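Section 6. Washing delicate and small items

This section covers the hand-wash and delicate programs of the Nornby 642 compact washer. Read Section 3 (Water connection and leveling) before running any program for the first time.

6.1 Before loading

1. Read the care label on each item. Items marked "dry clean only" must not be washed in this appliance.
2. Empty all pockets. Close zippers, hooks and snaps.
3. Turn printed and beaded items inside out.
4. Sort by color first, then by fabric weight. Sheer fabrics should not share a load with denim, towels or anything with a metal buckle.
5. Place small items in a mesh bag with a closing zipper. Fill the bag to half its volume. A full bag does not let water pass through and the items in the middle come out with detergent residue.

Note: The Prutent mesh bag supplied with the washer has a zipper guard. Push the slider fully under the guard before loading. If the slider is left out, it can scratch the door glass.

CAUTION: Never wash loose underwires, collar stays or hair pins in the drum. They can pass through the drum holes and damage the pump.

6.2 Elastic items

Hair ties, headbands, waist sashes and garments with gathered elastic need lower temperatures than the fabric alone would suggest. Heat shortens the life of the elastic core even when the outer fabric is unaffected.

1. Select program 3 (Delicate, cold).
2. Set the spin dial to LOW.
3. Add liquid detergent to the left compartment, up to the lower line. Do not use powder.
4. Leave the softener compartment empty. Softener coats elastic fibers and reduces their grip.
5. Press START. The door locks and the lock lamp comes on.

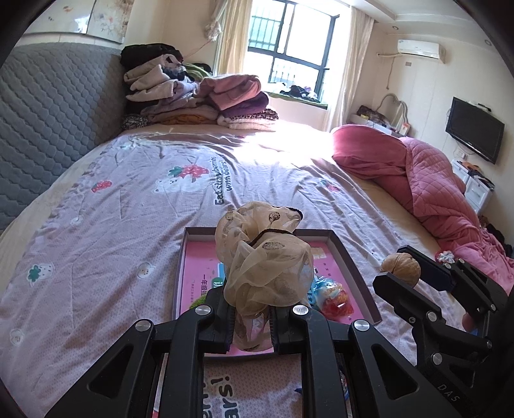

6. When the program ends, wait for the lock lamp to go out, then open the door.
7. Remove the mesh bag and open it over a clean surface. Reshape each item by hand while it is damp.
8. Dry flat, away from radiators and direct sunlight.

Do not wring. Press out surplus water between two layers of towel. Gathered fabric holds water inside the folds and takes longer to dry than its size suggests, so check the inside of the seam before putting the item in a drawer.

Note: New items in dark or strong colors may release dye during the first washes. Wash them separately until the rinse water runs clear.

6.3 Hand-wash program

Program 6 (Hand wash) rocks the drum in short movements with long pauses. It is intended for wool, silk and lace with a hand-wash symbol on the label.

1. Load the drum to no more than one third.
2. Select program 6. The temperature is fixed and the temperature dial has no effect.
3. If the fabric must not be spun, turn the spin dial to OFF. The washer drains and stops with the load wet.
4. Press START.

With the spin dial at OFF, place a basin in front of the door before opening it. Some water remains in the door seal. Wipe the fold of the seal with a dry cloth afterward.

6.4 Stain treatment

Treat stains before washing. Apply a small amount of liquid detergent to the back of the fabric and leave it for the time given on the detergent bottle. Do not rub sheer fabric. Test any stain remover on an inside seam first.

CAUTION: Do not use chlorine bleach in programs 3 and 6. These programs rinse with a reduced amount of water and bleach may stay in the load.

6.5 Problems with small loads

Washer does not spin. A single mesh bag can collect on one side of the drum. The washer tries to redistribute the load and then cancels the spin. Add one or two small towels of the same color and run SPIN ONLY.

Detergent residue on fabric. Too much detergent or an overfilled bag. Run RINSE ONLY, then use less detergent in the next load.

Door stays locked after the program. Water is still in the drum. Run DRAIN. If the lamp stays on, clean the pump filter as described in Section 8.

Grinding noise while draining. A small object may have reached the pump. Stop the program, unplug the washer and clean the pump filter. Do not restart the washer until the object has been removed.

If the noise continues with a clean filter, contact Costello Service and have the serial number ready. The serial number is printed on the label inside the door.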